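Nundarier Imaging seeks patient services coordinators for two new outpatient centers

Last updated: May 17, 2018

Nundarier Imaging is accepting applications for patient services coordinators at its outpatient centers in Plumlow and Nägeli. 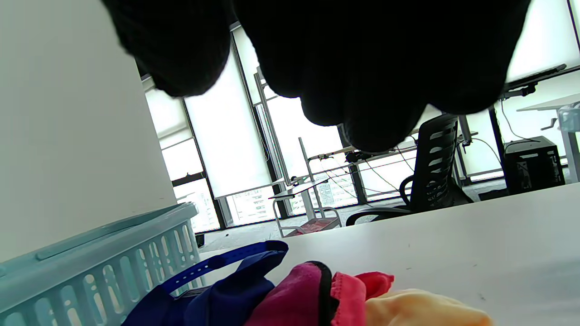

Both centers are scheduled to open in June and will offer MRI, ultrasound and general X-ray services by appointment. The company has 2 full-time positions open at each location, for a total of 4. Coordinators report to the center manager and work closely with technologists, referring offices and the billing department.

Duties

Coordinators greet and register patients, confirm insurance coverage, collect copayments and explain estimated costs before an exam begins. They complete the safety screening form with each patient and refer any question about implants or prior surgery to the technologist on duty. They also schedule follow-up exams, send reports to referring offices and answer the telephone during posted hours.

The Plumlow center will be open two evenings a week, and coordinators there share the evening shifts on a rotating schedule. The Nägeli center keeps daytime hours only.

Qualifications

Applicants must have a high school diploma or equivalent and at least one year of experience in a medical office, hospital registration desk or insurance call center. Experience with the Plindico scheduling system is preferred - training is provided for those who have not used it. The ability to speak a second language is welcome at both sites.

All offers depend on a background check and proof of current immunizations.

Pay and benefits

Pay is hourly and based on experience. Benefits include health, dental and vision coverage, paid time off and a retirement plan with an employer match. Coordinators who complete their first six months in good standing receive a one-time payment of $1,000.

How to apply

Send a resume, a short cover letter and the names of two work references to the Nundarier human resources office, and include position number 2519 and the preferred location. Applications are reviewed as they arrive, and interviews are held at the Plumlow office. Nundarier Imaging is an equal opportunity employer.

Related items
MRI technologist, evenings, Plumlow
Billing specialist, central office
Nägeli center now taking appointments for June

Comments

frontdesk_12yrs: Is part time possible at Nägeli? I could do mornings.

Nundarier HR: These positions are full time. Part-time openings will be posted separately.

kmt: Does hospital volunteer work at a registration desk count toward the one year?

Nundarier HR: Yes, please list the dates and a contact on your resume.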